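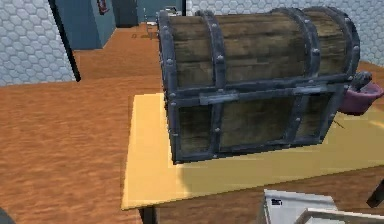
Figure 3. Rendered model of a banded chest with a rounded lid.

12 Apr 2011
Mudassar Orakzai and Maham Warraich

3.2 Sorting of inventory entries

The Rollitcombe probate inventories name storage furniture under at least four headings: chest, coffer, trunk and box. Earlier work on the series treated these as one class. We kept them apart, as the appraisers seem to have done, and merged spellings only where the same clerk used both forms within one document.

The full transcription holds 3,711 entries for household goods. Of these, 3,077 carry a separate value and could be used in the price series. The remainder are lumped entries ("the stuff in the chamber over the hall") and were set aside. Entries from Hadetlow were copied by a later hand and show more rounding to the nearest shilling; they are included in the counts by room but left out of the price tables.

A chest was coded as banded if the entry mentions iron, bands, plates or bars. Mention of a lock alone did not qualify. The rounded lid, as in Figure 3, is rarely stated in the text, and no attempt was made to code lid shape. Banded chests occur in 44 inventories, and in 42 of them the chest is listed in an upper chamber. The two exceptions are both shop inventories from the Gorau parish, where the chest stands with the scales and weights.

Values were adjusted using the grain index in Ghauri, with the year running from July to July to match the local accounts. The adjustment has little effect on the ranking of goods within a single house. It matters more for comparison between decades, where unadjusted prices overstate the rise in the value of joined furniture.

One difficulty remains. Contents were sometimes valued together with the chest, mostly where linen was stored. These cases were flagged during transcription and are examined separately in Section 3.4.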